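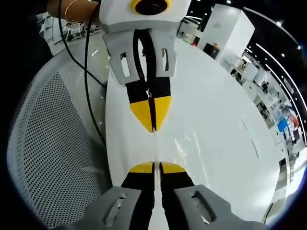
White table, two grippers facing each other.

Zulitz Community Kitchen — dessert group
Minutes, September meeting
Start 6:10 pm, in the upstairs room

Last minutes: read, approved. One fix — the plum cake was baked in the long pan, not the round one.

1. Cookbook
Recipes in so far: 142. Well over what we planned for. Too many apple, not enough with no oven. Agreed to close the list at the end of the month. Anyone with a no-bake recipe, send it now please, typed, not a photo of a card.
Doubles: two versions of the poppyseed roll, almost the same. Long talk. Keeping both, on facing pages, one marked "quick dough" and one "overnight dough."
Measures: cups first, grams in brackets. Butter by weight only, sticks confuse people. Somebody had "a glass of sugar" in three recipes, goes back to the sender.
Print quote from Vesard: still waiting on the version with the spiral binding. Everyone wants spiral, it lies flat on the counter. If it comes in too high we go with stapled and fewer color pages.

2. Fall tasting
Menu as it stands: pear and ginger crumble, baked rice pudding, walnut bars, lemon squares, something with quince (to be decided). Pumpkin voted down, every other table in town will have it.
Samples: 1000 small cups to order, paper. Wooden spoons left over from spring, should be enough, check the box.
Rice pudding has to be made the same morning. Last time it set like a brick in the fridge. More milk, and stir it once while it cools.
Crumble: topping kept seperate until the last minute. Agreed.
Allergen cards on every tray. Nuts in large letters. Walnut bars get their own knife and their own end of the table, no moving them around later.

3. Test bakes
Lemon squares, second try: better. Base still soft in the middle. Bake the base alone until it colors, then pour. Less sugar in the top, most people said, two against.
Honey cookies from the Camenzind recipe: spread all over the tray. Chill the dough overnight and try again. Taste was very good.
Quince paste: would not set. Cooked too short or too much water, opinions differ. Try again with half the water and a wider pot.

4. Supplies
Flour and sugar from Aller as before. Vanilla gone up again — using extract for test bakes, pods only for the tasting.
Need: parchment, two cooling racks, new scale batteries. The big whisk is missing. If it is in your kitchen bring it back.
Small oven runs hot on the left, turn the trays half way thru.

5. Other
Request for a beginners' pastry evening. Liked the idea, no date yet, back on the list for next time. Short crust only to start with.
Recipe swap shelf by the door needs tidying. Old magazines to go.

To do before next meeting:
— chase Vesard on spiral price
— order cups
— honey cookies and quince, third round for lemon base
— draft of the allergen cards
— find whisk

Closed 7:50 pm. Leftover lemon squares taken home.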